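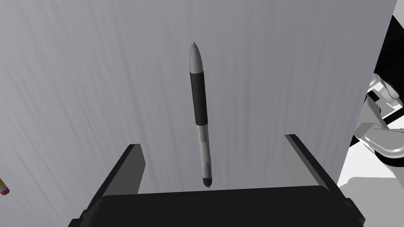
A Carbon Monoxide Alarm Should Come With the Apartment

January 9, 2023

The Vendton town council will vote this month on whether landlords have to put a carbon monoxide alarm in every rental unit that has a gas appliance, a fireplace or an attached garage. I think the council should pass it, and I think it should pass it without the changes that were added at the last meeting.

The proposal is short. It gives owners 90 days to install the alarms. It sets a fine of $500 per unit for owners who don't. It puts the job of replacing an expired alarm on the landlord and the job of changing a battery on the tenant. The town already has a rule very much like this for smoke alarms, and most of the wording was copied from it.

In August a family of four on Modise Street was taken to the hospital after a water heater in the basement began venting back into the building. They lived on the second floor. One of the children had been sick for two days and the parents thought it was a stomach bug. A neighbor who came by to return a casserole dish felt dizzy in the hallway and called the fire department. All four of them recovered. There was no alarm in their apartment, no alarm in the basement and no rule saying that there had to be one.

People in town talked about that for a week or so, and then school started. I don't say this to scold anyone. I stopped thinking about it too. The story had a good ending, and those are easy to put away.

What bothers me is how little stood between that ending and a different one. Carbon monoxide has no smell and no color. The early signs are a headache, an upset stomach, feeling tired. In the winter that describes half the people I know. A person who is asleep may not notice any signs at all. Careful people and careless people are in the same position when the gas is in the room, and the thing that changes their position is a device that costs less than a pair of shoes.

The main argument against the rule is cost. Vendton has over 600 rental units that would be covered, and a good share of them belong to people who own one building or half of a duplex. I know several of these owners. They aren't rich, and they have had a hard few years with insurance and property taxes. An alarm for each apartment is one more bill.

I take that seriously, but the bill is small. A basic plug-in alarm with a battery backup can be bought at the hardware store on Okberg Avenue for the price of a takeout dinner for two. It lasts for years. An owner with three apartments would spend less on alarms than on one visit from a plumber. If an owner truly can't pay for that, I would like to know how the furnace is being serviced.

The second argument is that tenants can buy their own. Many do, and anyone reading this who rents and doesn't have one should go and get one this week and not wait for the council. But a tenant doesn't choose the furnace. A tenant usually can't get into the room where the furnace is, and has no say over when it was last inspected. The person who controls the source of the danger should be the one who pays for the warning. We don't ask renters to supply their own stair railings.

The third argument I have heard mostly from older residents, some of them landlords and some of them not. They say that people used to get by with common sense. Keep the place aired out, don't run a car in the garage, don't heat the kitchen with the oven. All of that is good advice. I was raised on it. 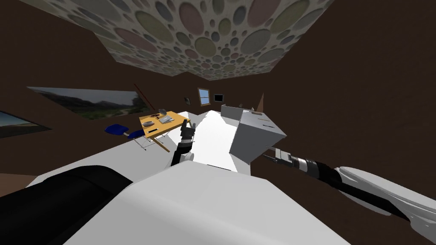
Airing out a room is not a safety plan in January, though. Most people in Vendton seal their windows with plastic in the fall and don't touch them until spring, and heating prices being what they are, I can't blame them. Basement rooms are the worst for this. Many of them were fixed up as dens or spare bedrooms long after the house was built, with the furnace on the other side of a thin wall. Look at the window in the room above, a small one with a white frame, high up on the back wall. I have rented rooms with a window that size. You can hang landscape pictures on the walls, as was done there, and the room will feel more like a place to live, but a picture of green hills or a blue sky doesn't bring in any air. Someone sleeping in a room with one small window needs an alarm more than anyone else in the building does.

Now to the changes. At the last meeting two amendments were added, and both of them weaken the rule in ways that matter.

The first would exempt any building with four units or fewer. I understand who it is meant to help. But in this town most rentals are in small buildings. The house on Modise Street had three apartments in it. If the amendment had been law last summer, along with the rest of the rule, that family would still have had no alarm. I don't see how anyone can point to that case as the reason for acting and then vote for a version that leaves it out.

The second amendment would remove the fine and replace it with a letter. The owner would get a letter, and if nothing was done, another letter. We tried this with sidewalk snow removal, and anyone who walks to the Zutach Bridge bus stop knows how that went. A fine does not have to be collected often to be useful. It has to be real. If the council thinks $500 is too much for a first offense, it could waive the amount for any owner who installs the alarm within a set time after being cited. That would be fair, and it would get the alarms onto the walls, where we want them.

I would add one thing of my own. The rule says nothing about telling tenants what the alarm sounds like or what to do when it goes off. This sounds minor. It isn't, to my mind. I have lived in a building where an alarm chirped for days and the people upstairs finally took it down and put it in a drawer. A low-battery chirp and a full alarm are different sounds, and plenty of adults don't know which is which. One sheet of paper handed over with the lease would cover it. Get everyone outside, call 911, don't go back in until the fire department says you can. The town could print the sheet, and the landlord could staple it to the lease.

There is also the question of who checks. The town has one housing inspector, and that office is already behind. I don't expect one person to knock on every door within 90 days. But the inspector already visits a unit when there is a complaint or when a rental license comes up for renewal, and looking for an alarm takes a minute or two. Over a few years nearly every unit would be seen. In the meantime tenants would have something to point to when they ask for one, and most landlords, in my experience, will do a cheap thing when they are told it is required.

I have rented in this town for most of my adult life, and I have had good landlords and one bad one. The good ones had alarms in place before I moved in. The bad one told me the furnace was nearly new - it had a service tag on it older than my car. A rule like this does very little to the good ones. It is written for the other kind, and for the people who have to live in their buildings until something better opens up.

The council meets in the library's lower room, and public comment comes before the vote. Speakers get three minutes each. If you can't be there, the clerk takes written comments at the front desk until noon on the day of the meeting, and they are read into the record.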